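Transit visa waiver, Kerik crossing: what did ministers sign?

mtang_policy
The foreign ministry readout says both sides "reaffirmed" the 60-day waiver for Kerik. The joint statement says they "took note of" it. Those are different commitments. Has anyone seen the signed text?
– Mei-kuen Tang

nyitrai_z
The memorandum has 20 articles. Article 2 covers the waiver and applies to service passports only. Ordinary passports are left to a later protocol.

toline44
Then the readout is wrong. It says "citizens."

nyitrai_z
Not wrong, loose. Readouts are drafted for the home press the same evening.

toline44
I disagree. A ministry that publishes "citizens" should expect to be held to it. Carriers read these pages too.

mtang_policy
Carriers use the border agency circular, and the May circular still lists a visa as required. I would treat that as controlling until it is replaced.

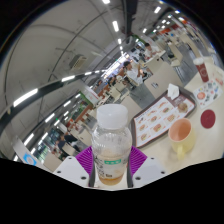
tamura_r
Does the memorandum need ratification? The last one sat in the foreign affairs panel for 144 days.

nyitrai_z
Article 20 says it takes effect on exchange of notes. No vote is needed unless the panel asks for one.

simon_k
The panel will ask. The opposition has already tabled a question on the customs annex.

toline44
A question is not a request for a vote – separate procedure. I still want the readout corrected.

mtang_policy
I have written to the press office for the signed text and will post the reply.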